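Stirnell bench kit - set-up guide
Section 3: Rack and coloured tubes

Do this section after the table is levelled (section 2). Takes 6 minutes if everything is to hand.

You need
Blue rack. Coloured tubes, caps on. Dry cloth. Derkdale tray if you have one, an old tea towel if not.

Filling
1. Wipe the table. Crumbs under the rack make it rock.
2. Mix each colour in its own jug. Food colouring and tap water, nothing else. 600 ml per jug does a full term.
3. Fill over the tray. Stop short of the top mark - leave room for the cap.
4. Cap on, finger tight. Do not use pliers, the ribs strip.
5. Turn each tube over once. Drips? Take the cap off, wipe the thread, try again.

Note: reds and browns look alike in poor light. Label them before racking if your going to sort by colour later.

Placing the rack
6. Rack in the middle of the table, holes up. Not near the front edge.
7. Lower tubes straight down, pointed end first. Tube must pass through the top plate. If it leans it isn't in.
8. Leave gaps where you can. Easier to get hold of one tube without knocking the next.
9. Other bits (plates, toy fruit from the Puven set) go to the back, well clear.

CAUTION: Lift by the tube, never by the cap alone. Caps come off and the red stains pale tabletops.

CAUTION: Coloured water only. Not for drinking, not for hot liquids. Keep the tubes away from children under 3.

Moving tubes
10. One at a time until you have the feel of it. Then 2 together, one each side.
11. Grip round the middle. Straight up until the point is clear of the plate, then across.
12. Going back in, stop above the hole, line up, lower. Dont drop it the last bit.

Old Toledo racks have smaller holes - tubes will jam. Check before you fill anything.

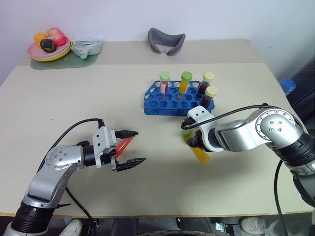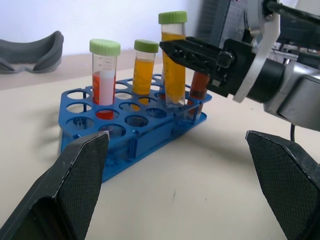
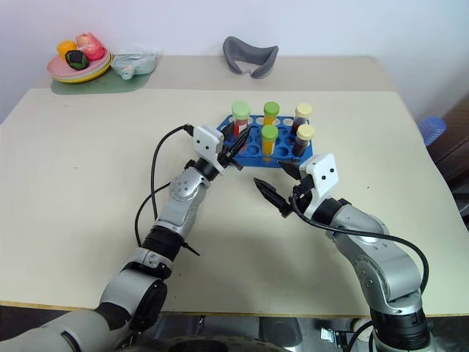
Fig. 3 - Blue rack on the table with capped tubes

Packing away: section 4. Spare caps: see parts list, back page.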